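## Rullow wool and cotton wash, 414 mL

We've been making this one in small batches out the back of Grevgate, and it's still the bottle I reach for at home! Rullow is a gentle liquid wash for woollens, light cottons and anything you'd normally fuss over in the laundry sink. It rinses out quickly, doesn't leave that slippery feel, and the smell (lemon myrtle, very faint) is gone by the time things come off the line.

Charito Ocampo worked on the recipe for most of a year and tried it on everything — school jumpers, baby wraps, a much-loved grey cardigan. It's kind to colour too, pale shades especially.
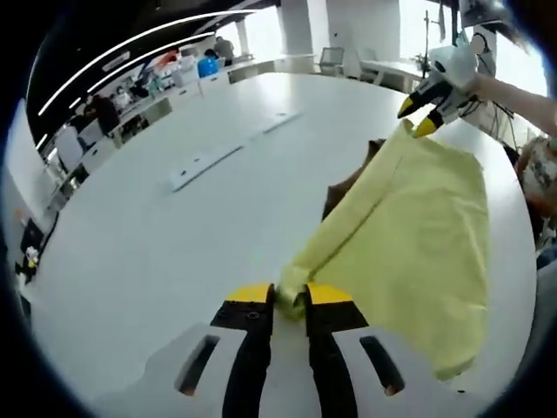

One bottle does around 60 hand washes. Use half a capful in a sink of cool water, soak for ten minutes, swish, then rinse once. For a front loader, use a full capful on the delicates cycle.

**Details**

- 414 mL bottle, recyclable, with a measuring cap
- Refill pouch: 205 mL
- Colours and whites
- Not for leather or suede

Our favourite pairing is the Gollholm drying rack, a lovely sturdy thing that folds flat behind a door. The unscented version is back in November, and Houda Tahiri is keeping a list at the counter if you'd like a bottle put aside.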